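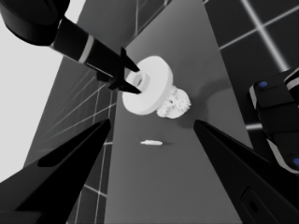 Posted by Hanus

How to wash a wool blanket in the bath

My mother would never have dreamed of sending a blanket out to be cleaned, and after pricing it up at the dry cleaner's in Flovambridge last November I came round to her way of thinking! It takes a slow morning and a bit of elbow grease, but there's nothing hard about it.

Check the label first, of course, and give the blanket a good shake outdoors. Run enough cool water to cover it (cool, please, as warm water and rubbing are what turn wool to felt) and swish in your wool wash. I use 3 capfuls for a double, but bottles do vary, so go by yours.

Lower the blanket in, press it down gently with flat hands and leave it for ten minutes or so. Let the water out, press again, and refill to rinse. Mine usually wants two rinses, and the dog's blanket wants four, bless him.

Now for the heavy part. Don't lift it by one corner or it will stretch dreadfully. Roll it up against the side of the bath, lean on it for a while, then gather the whole lot into a basin and carry it to a bed of old towels. Roll it up in those and kneel on it.

Dry it flat if you've the room, or over two lines in the shade, and turn it at teatime.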